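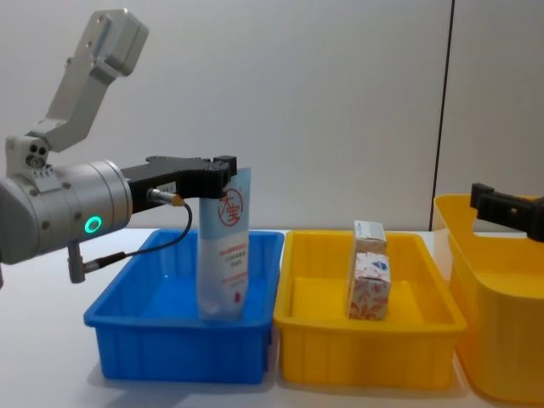 *Parallel gripper and wrist module with green indicator light. Photo: Bromelbridge*

**Bromelbridge moves Makia shelf and bin labels to a water-washable adhesive**

IDCOMBE, November -- Bromelbridge, a maker of paper labels and label stock, will replace the adhesive used on its Makia line of shelf and bin labels. The new adhesive releases in plain warm water. Orders placed under the existing part numbers will be filled from current stock until that stock is used up, after which the new version ships automatically.

The change applies to all 19 sizes in the Makia line, in white and buff. Face paper, core size, roll direction and printed grid are the same as before. Customers who print their own labels do not need to change printer settings, ribbons or templates.

The present Makia adhesive is a permanent acrylic. It was chosen for painted steel shelving, where labels often stay in place for several years. Over time more of the line has been sold for use on plastic bins and glass jars, which are relabeled much more often. On those surfaces the permanent adhesive leaves a residue that has to be scraped off or removed with solvent, and repeated scraping scratches the bin.

The replacement was developed with Priedītis, which supplies the coated paper for the line. It is applied at the same coat weight as the acrylic and needs the same light hand pressure. A label can be lifted and moved during the first 25 minutes. After that it should be treated as fixed until it is washed.

To remove a label, soak it in warm water until the paper turns dark at the edges, then peel from one corner. Soap is not required. Labels on bins too large to soak can be covered with a wet cloth. Any adhesive left on the surface rinses off.

"We had asked for something that holds on a dry shelf and comes off in a sink," said Marloes Mulder, product manager for paper labels at Bromelbridge. "The first two versions did one or the other. The third let go of the jar but curled at the corners on cold steel, so we went back and changed the paper moisture content as well. That took longer than the adhesive did."

**Limits of use**

The new labels are intended for dry indoor storage. They are not suitable for refrigerated rooms, outdoor racks, or any surface that is hosed down or wiped with wet cloths as part of normal cleaning. Customers with these conditions should order the permanent version, which remains available as a separate item under the name Makia P. Makia P is sold in the four most common sizes only, in white.

Neither version is meant for direct contact with food. Labels should be applied to the outside of a container.

Rolls should be stored flat in the closed bag, away from steam and open sinks. Opened rolls kept in a damp room may stick to the liner -- the outer turns are affected first and can be discarded.

**Packaging and ordering**

Small sizes are supplied in rolls of 2,000 labels. Large sizes are supplied in rolls of 400. Cartons of the new version carry a blue band on the short side, and the word "washable" is printed inside each core. Mixed cartons will not be shipped. If an order falls across the changeover, it will be split and the second part sent without added freight charges.

Sample sheets can be requested through the Bromelbridge sales office in Idcombe. Requests should state the surface material and whether the labels will be printed or written by hand. Felt-tip ink may spread on the buff paper, and pencil or ballpoint is recommended for that color.

**About Bromelbridge**

Bromelbridge makes paper labels, tags and label stock for storerooms, workshops and small packing operations. Its offices and coating plant are in Idcombe.

Press contact: Marloes Mulder, Bromelbridge, Idcombe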